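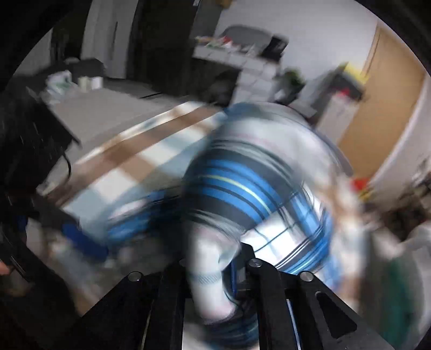
Striped and checked cloth in blue, white and black, lifted over the plaid bedding.

Progress Report to the Bretden Fund: Dadine Household Clothing Project
Reporting period ending in February

During this period the project continued its work on the sorting, folding and storage of everyday clothing in shared homes. A total of 174 residents took part, against a target of 200. The shortfall relates to the Plalness site, where sessions began a month behind schedule.

Staff and residents handled 2,401 garments. Shirts remained the slowest item to fold, and the guidance sheet for them has been rewritten. It now asks residents to spread each shirt on a padded surface and to straighten the sleeves before making the first fold.

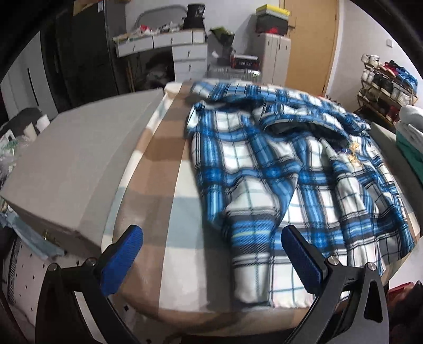

Nigam

The plaid shirt lies on the brown, cream and pale blue checked cloth with one sleeve toward the near side. Long ridges remain on its right side, and under the revised sheet these are to be smoothed by hand before folding.

Spending is within budget. Roughly 33 percent of the storage allowance has been carried forward to pay for shelving at Plalness. We request the Fund's approval of this change. The next report will cover bed linen and towels.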